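Notebook, dry storage, April
Lid seals, second round

Started 8:15 a.m. Picking up from the page with the coffee ring on it. The first round is void for the small canisters because the gaskets went in with the parting line up on half of them. Marisol spotted it when she took one apart to clean it. The large canisters are fine and I'm keeping those numbers.

Gaskets now in use are all from Drokel lot 3163. Checked the bag label and the box label and they agree. Any loose ones in the drawer are from the old lot and shouldn't be used. I put them in an envelope and wrote OLD on it.

Setup
Fill weight is 786 g of plain puffed corn in each large canister, and 322 g in each small one. Same sack for all. Tap the canister on the bench until the level stops dropping, then close. Do not top up after tapping. Silica went in the oven overnight and was still blue this morning.

Damp cabinet held at the same setting as last time. The door sticks at the bottom and needs a push with the knee. If it isn't pushed, the fan cycles and the readings wander, and that explains the sawtooth on last month's chart.

Weighing every 6 hours while somebody is here. Nandini has the evening one. Wipe the outside of the canister with the dry cloth first, wait for the display to settle, write down what it says. Please don't round.

Weighings so far
Large, clip lid: small gain, even across the set.
Large, press lid: more gain than the clip lids, and one canister well above the others. Looked at the lid under the lamp. There's a nick in the rim on the hinge side, so it was probably like that from the box. Marked N on the base and left in.
Small, clip lid: too early to say.
Small, press lid: same.

Wood lids with a silicone ring (Baptiste samples): only had time to fit them dry. They go on easily in the morning and are tighter in the afternoon. Rosalind thinks the wood is picking up moisture from the room and wants them kept in a bag between fittings. Did that with half of them and left the other half on the shelf.

Opening and closing
Siham's point from the meeting is a fair one. A canister that sits shut in a cabinet tells us about the gasket and not much about breakfast. In a house the lid comes off every day, some people leave it off while they eat, and crumbs end up on the sealing face. She wants a daily opening added: lid off, one scoop out, lid back on, with the scoop weighed. I agree, but it has to be a separate set or we lose the closed figures.

For crumbs, Delphine suggested crushing some of the corn and dusting the rim with a brush. Tried it on a spare. The press lid still went down but rocked on one corner. The clip lid closed without any change I could feel.

Placement matters too. Near a kettle or stove is bad, and so is direct sun on clear plastic. Want a short note on counter storage in the Drumis write-up next to the cabinet results.
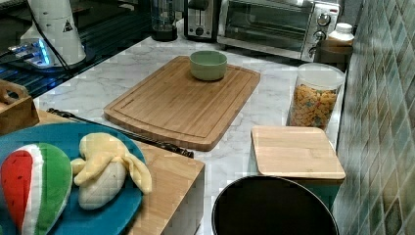

Marble counter, kitchen containers. 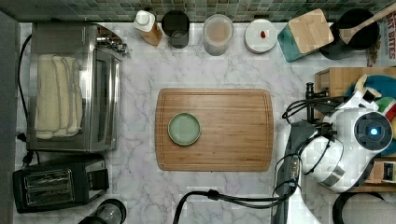 To do
Order one more sack of corn, same supplier, and ask for the same mill date.
Swap the fan fuse, spare is in the tin with the screws.
Ask Drokel if lot 3163 had a hardness check before it shipped.
Move the Baptiste lids out of the window.
Nandini: last weighing tonight, then cabinet light off. Key is on the hook behind the balance.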